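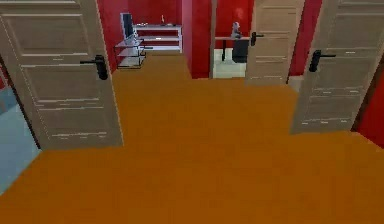
My sister wrote to me that red in a hallway is a mistake and I will be tired of it before November. Maybe. But I have wanted a dark red since I was a student, so I continue.

2/ The price is what surprised me. Flekmont asks 91 for the big can, and the shop in Lougher has the same shade for 41, only in a smaller can. I compared by volume and Lougher is still cheaper.

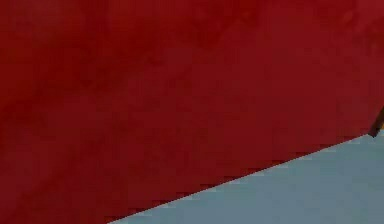 3/ Also the names of the shades. One is called Farnesora, and I still don't know if it is a place or a flower. If somebody knows, please write me.

4/ Second coat is on Friday, in the evening. The label says to wait one night between coats — my neighbor says two. I will wait two.

5/ For the doors I keep the pale color. Bivura has a satin one which is easy to wash, but they deliver only to the depot, so I must take the bus with the cans.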